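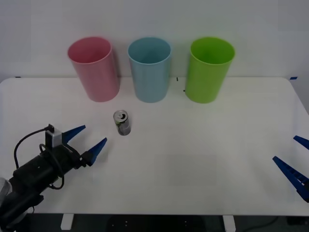
Jallari tumblers in pink, light blue and lime green. Drinks can not included!

I've been selling these cups for over 10 years now and I still have a set in my own kitchen cupboard (mine are all lime, I can't help it). They're plain, tall plastic tumblers, a bit wider at the rim, so they stack nicely and rinse out fast. Great for backyard parties, kids' lunches, or toothbrushes — my sister swears by the pink one for that.

Sold as singles, or in mixed boxes of 100 if you're doing a school picnic or a wedding. Need 500? Write to me first and I'll check with Barreto, who pack them for us. Boxes ordered before Monday noon go out the same day.

Please hand wash! The dishwasher dulls the colors after a while, the lime most of all. More pink coming in May.

Cristóvão Pinheiro, Trevix Tableware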